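Project report: why people in Diltden still buy (or don't buy) films on disc

Second year, film and media module. Final version, handed in February, with the comments from the draft stage left in because we were asked to keep them.

What we set out to do

Original plan was a report on the whole of home entertainment. Far too big. Cut it down after the first meeting to one question: when a film comes out on disc after the cinema run, what makes anyone pay for it, and do the extras on the disc have anything to do with it? Deleted scenes, commentary, the making-of, the blooper reel, all that.

The back of nearly every box sells the extras hard. Often the list of extras takes up more room than the plot. So somebody at the label thinks they matter. We wanted to see if buyers did.

We picked comedies. Partly because comedies seem to carry the most padding (gag reels, alternate takes, "line-o-rama" type things) and partly because everyone in the group was willing to watch them. Not a very scientific reason but there it is.

Where we did it

Three places in Diltden. The Dundamier, the two-screen cinema by the bus station, which has a shelf of discs for sale in the foyer. The secondhand shop on the same road. And the library, which still lends films, a pound for a week.

The Dundamier was the easiest, people waiting for a film have nothing else to do and will fill in a form. Secondhand shop worst. People there are looking for something particular and don't want to be stopped. Library somewhere in between, though a lot of people borrowing there were borrowing for their kids and said so, which muddles the answers a bit. More on that lower down.

The form

One side of paper. Kept it short after the first version got groans. It asked: last film you got on disc, bought or borrowed, new or used, did you watch any extras, which ones, would you have got the film without them. Space at the bottom for anything else. Most people left the space empty, a few filled it right up to the edge and over on to the back.

We got 62 forms back. Five of those we had to leave out, either blank on one side of the important questions or about a TV series, which wasn't what we asked. Should have said films only in bigger letters.
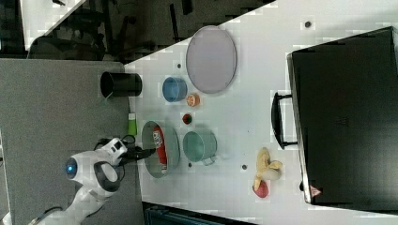 Of the forms we kept, more people had bought used than new. We expected that from the secondhand shop but it was the same at the cinema, where you'd think people would be keener on new releases. Several wrote that they wait. A film costs full price when it first comes out and a few months later it's in a bin for next to nothing. One form just said "why would I pay for being early".

The new buyers were mostly buying presents. We didn't ask about presents at all! It came up over and over in the space at the bottom. A comedy seems to be a safe present for a parent or an aunt. If we did it again that would be a proper question with a box to tick.

The extras

Fewer people watch them than the boxes would have you believe. The thing most often ticked was the gag reel, then deleted scenes. Commentary hardly anyone, and those who did were very keen, listed favourites, one had ranked them. The making-of somewhere in the middle. Trailers for other films - nobody ticked that as something they liked and quite a few wrote that they hate having to skip past them.

Would you have got the film without the extras? Nearly all said yes. So on the face of it the extras don't sell the disc.

But. When we went back through the forms, the people who said yes had still ticked things they watched, and some of them mentioned an extra in the bottom space as the reason they kept the disc instead of passing it on. So maybe it's about keeping and not about buying. We think this is the most interesting thing in the report and we only noticed it in the last week, so it is thinner than it should be.

The catalogue part

Second half of the project was counting up what's actually on the discs. The library let us go through its film shelves, roughly 700 titles, and we wrote down what the box promised for every comedy. This took much longer than planned. Boxes in the wrong place, discs out on loan, sleeves faded so you can't read the small print.

What we noticed:

The older discs promise less but the promise is plainer. "Theatrical trailer. Scene selection." Scene selection counted as an extra for years, which made us laugh.

Then there is a middle period when there's masses. Two-disc sets, booklets, hidden menus. The label Kadlec did a whole run of these, they have a silver strip down the spine so they're easy to spot, and the library had more of those than anything else. Kadlec sets nearly always have a commentary even when the film is a bit of nothing.

Then the newer ones drop back again. Sometimes one featurette of a few minutes and that's your lot. Sometimes the same film has a bare version and a full version with nearly the same cover and you have to turn it over to find out which you've picked up. Two people complained about exactly this on the forms.

We also compared the wording on the box with what was on the disc, but only for a handful, no time for more. "Never before seen footage" was in one case a longer version of a scene that is in the film. Six more seconds of a man looking for his car keys. "Exclusive interview" was the interview out of the making-of, chopped out and listed a second time.

The Irov screening

For the practical part we put on a small evening at the Dundamier, screen two, of a comedy called Irov. It's a road film, two brothers and a van with no reverse gear. We showed the film, then a break, then the gag reel and the deleted scenes off the disc, and asked people to stay for the second bit only if they wanted to. Started 7pm.

Plan was to see how many stayed. Most did stay. They laughed more at the gag reel than at a good stretch of the film, if we're going by noise, and we did try to go by noise but the recording was useless. The deleted scenes went down badly. You could feel it. They were slow and there was no music on them and one had a number ticking away in the corner the whole time. People started getting their coats after the second one.

Talking to people in the foyer afterwards, the feeling was that deleted scenes sound exciting and then you see why they were deleted. Which we'd sort of guessed, but its different watching a room find that out together.

Problem with the evening: people came because it was free and because of the film, so they aren't the same sort of people as the form people. We can't really put the two sets of results side by side. We've kept them in seperate sections for that reason.
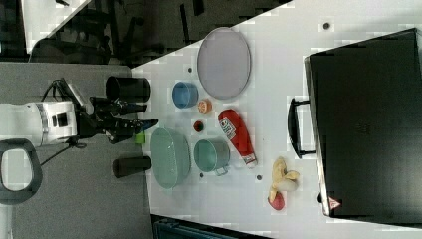 One reply to the draft said we had got the deleted scenes wrong, and that the trouble was showing them straight after the film in a big room. At home you'd watch them a week later, or pick one, or have them on while doing the ironing. Of course they felt slow. The same reply said gag reels are made for a crowd and so we had tested one thing in its best conditions and the other in its worst.

Fair point and we don't have a good answer. We could have asked people to take the disc home but we only had one copy. Have added a line to the limits section.

Another comment asked why there was nothing on streaming. Left out on purpose, would have doubled the work. But it comes in by the side door anyway because so many forms mention it. People buy a disc of a film they love in case it vanishes from wherever they watch it. That was written in different words on form after form, mostly from the cinema lot. Also people whose internet is bad, Diltden out past the ring road is hopeless for it.

The library problem

As said above, a lot of borrowers had picked the film for a child. For those the "last film" was an animation they'd not have chosen, and the extras they ticked were games and sing-alongs. We thought about taking them out. Kept them in but marked them, and the table in the appendix has them on their own row. The general pattern doesn't move much with or without them, apart from commentary which goes from hardly any to a tiny bit more than hardly any.

Limits

Small number of forms. One town. All collected over a few afternoons and the odd evening, so shift workers probably missed.

Form didn't ask about presents.

Irov evening tests extras in a cinema, not at home (see comment).

Box wording check far too small to say anything about labels in general. It says something about the discs we looked at.

People tick what they think they watch. No way round that with a form.

What we'd say we found

Extras don't seem to be why people here get a film on disc. Price is, and presents, and wanting to own a favourite. Gag reels get watched, commentary gets watched by a few people who care a great deal. Some people hang on to a disc for its extras having bought it for something else, and we'd want another go at that with a better form.

The box copy is written as though everyone is a collector. Most of the people who filled in our forms aren't, they want something funny for a wet evening.

What we'd do differently

Start the library part earlier. Test the form on people outside the group first. More than one copy of the disc. Agree at the start who is typing up, as we had two spreadsheets going for a while with different headings and a day went on joining them together.

Appendix 1 is the form, appendix 2 the table by place, appendix 3 the list of comedies from the library with what each box promises. Appendix 3 is missing the letters S to W, those shelves were being moved when we went back.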